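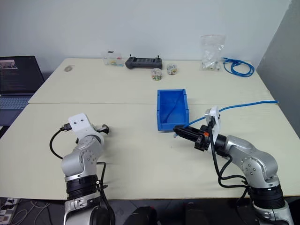 見学会は予約なしでも入れますか。
当日の受付で名前を書けば入れます。ただし午後の回は混むので、席に座って見たい人は先にメールを入れておくのが無難。

Hotia 自動化ラボ 公開日ギャラリー

9月の公開日のまとめです。急いで上げてるので文章は雑。写真の整理が追いついてないです、残りは後日このページに足していきます。とりあえず一枚と、当日のメモ。

写真メモ
ケーブル扱いのデモ。青いケーブルと青いトレイ、右のアームの黒いグリッパがケーブルのところに来ている。左のアームは何も持っていない。
奥の壁ぎわに小物いろいろ。コントローラ、小さい透明の瓶が二つ、チャック付き袋、束ねた青いケーブル。左端のノートPCは黒っぽい画面に細かい文字。

当日の流れ
受付は午前11時から。最初の回はIdisの短い説明、そのあとすぐデモ。説明が長引いて開始が押しました、すみません。
来場は54人。去年より多い。椅子が足りず後ろは立ち見。来年はもう少し広い部屋をお願いしたい。
デモの担当はHazem El Khatibさん。前日の夜まで調整してたそうで、だいぶ眠そうでした。でも質問には全部その場で答えてくれた。
通訳と司会はStanisława Bieleckaさん。専門用語の言い換えがうまくて、高校生のグループにも伝わっていたとと思う。
午後の回は内容が少し違って、前半が質疑、後半がデモ。両方見た人もいたみたいです。

ケーブルの話
なんでケーブルなのか、という質問が多かった。柔らかいものは形が毎回変わるから難しい、という話。箱や缶みたいに決まった位置をつかんで終わり、とはいかない。端がどこにあるか、途中がねじれてないか、引っぱったらどこがついてくるか。人間は考えずにやってるけど、そこを一つずつ決めていくのが大変らしい。
練習の記録は1000回以上たまっているとのこと。うまくいかなかった回も消さずに残す方針。あとで見返すと役に立つ、とHazemさん。
色の話も出た。ケーブルの色を変えたらどうなるか。答えは「変えて試す予定、まだ」。次の公開日までの宿題だそうです。
腕二本でやる理由も聞かれてた。片方で押さえて片方で動かす作業を増やしたいから。家の中の片付けとか、工場の配線とか。

聞こえてきた感想
「思ったより静か」
「もっと速く動くのかと思ってた」
「手先が気になってずっとそこばかり見ていた」
「うちの工場の配線もやってほしい」(これはSadowskiから来た方。名刺交換してました)
「また来ます。次は子供も連れて」

展示のほう
隣の部屋はClerkeckの展示。パネル9枚と配布資料。資料は昼過ぎになくなったので、もらえなかった人は受付のアドレスに連絡ください。PDFで送ります。パネルの文字が小さいという声あり、伝えておきます。

おわび
案内図の入口が古いままでした。裏口にまわってしまった方、ごめんなさい。今は直してあります。
傘の忘れ物が一本、紺色。受付で預かり中。

写真の使用について
このページの写真を使いたい場合は先に一言ください。学校の発表などはだいたい大丈夫です。人が写っている写真は本人に確認してから載せるので、そのぶん追加が遅れます。

次回
時期は未定、たぶん春。決まったらこのページの上のほうに書きます。Hazemさんは次もデモ担当の予定。アンケートをまだ出してない人、月末まで受け付けてます。一行だけでも助かります。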